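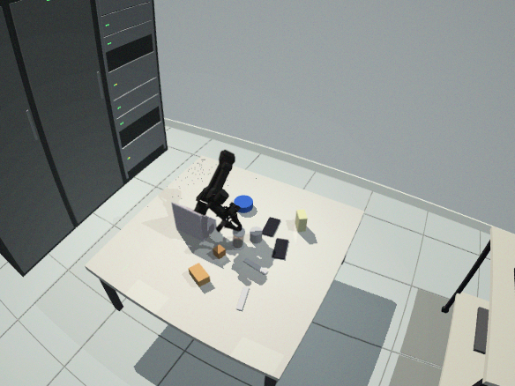 El brazo en el simulador, con la pinza sobre el grupo de objetos del centro de la mesa.

¡Por fin tengo una hoja de normas para mis escenas simuladas! Llevaba desde marzo con notas sueltas en tres libretas y el empujón me lo dio Kvido Beneš, que me pasó la guía interna que usan en Stimach (gracias, Kvido, te debo una cerveza en Plernport).

Lo que más me ha gustado de su guía es que trata la escena virtual con la misma seriedad que una celda real. Yo antes soltaba cubos, cilindros y bloques sobre la mesa, le daba a ejecutar y a ver qué pasaba. Divertidísimo, pero luego no había manera de comparar una tanda con otra.

Mis reglas, por ahora:

La semilla aleatoria se guarda siempre, aunque la prueba sea una tontería.

Todo objeto lleva masa y fricción escritas en su ficha. Nada de valores por defecto, que en mi proyecto Graviswood me costaron más de 40 ejecuciones tiradas a la basura.

La física se deja asentar 3 segundos antes de mover el brazo.

La pinza se acerca en vertical en los últimos 15 centímetros, y a velocidad reducida. En simulación un choque sale gratis, ya lo sé, pero los malos hábitos pasan enteros al robot de verdad.

Los objetos finos y tumbados se prueban aparte. ¡Son los que más guerra dan! Una barrita pegada a la superficie exige otro agarre y me estropeaba la media de todo lo demás.

Cada escena se repite seis veces antes de apuntar un resultado.

Me queda por decidir qué hacer con los recipientes translúcidos. La guía les pide un material propio y una prueba con dos luces distintas; en Čierny lo hacen así y les va bien, aunque a mí me duplica el tiempo de render. Esta semana lo pruebo y subo los números, con la plantilla de las fichas en cuanto la limpie un poco.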